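About Drerkano

Drerkano supplies cups, bowls and trays to nurseries and small cafés. We started in Warotmont with one shelf of stock and now send out roughly 2,000 sets a year.

Our plastic cups come in soft and bright colours, and six sit together on a cream tray. 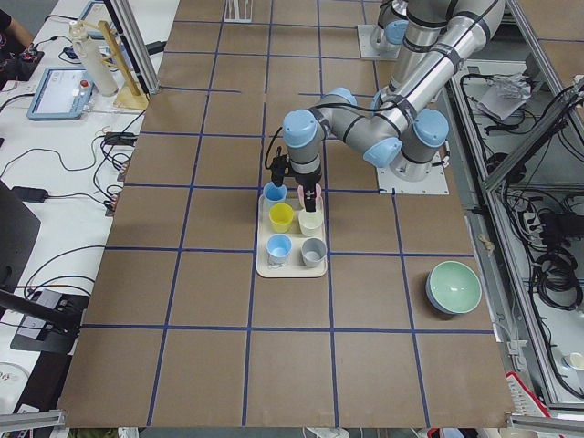
How we work

Tables are marked into squares with blue tape, so each tray has its own place. Orders over 200 pieces go through our Tudura store and take 10 days.

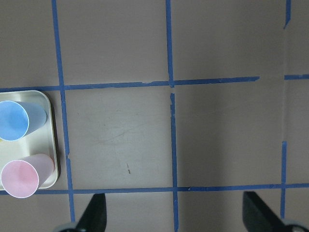
Taped squares, with a tray and two cups at the left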